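Laundry corner: the great washday experiment

A few of you asked after the last newsletter how we were getting on with doing all our washing on one day. Well, I gave it a proper go and I have opinions! Marloes Van Damme swears by Thursdays, so Thursday it was, and by lunchtime I'd got through 5 loads and drunk far too much tea.

The big lesson for me was towels. I used to cram them in with everything else and wonder why the jeans came out damp at the waistband (you'd think I'd have learned by now). Towels go on their own these days, shaken out one at a time, and they feel so much nicer. 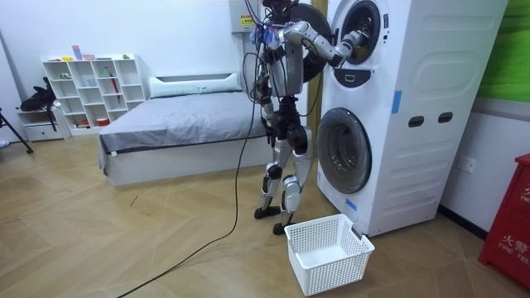 Socks are still a mystery. I've started pinning them in pairs before they go in, which Adanech Adugna suggested, and it does help – when I remember. I also give the drum a good feel round the back before I shut the door, as there's nearly always one little straggler stuck up at the top.

Yiğit wants to know if anyone in Brerholm has a decent way of getting beetroot out of a white tablecloth. He's tried lemon and he's tried salt, and it's now a rather pretty pink. Drop me a line if you can help him, and do send in your own washday habits for the December issue.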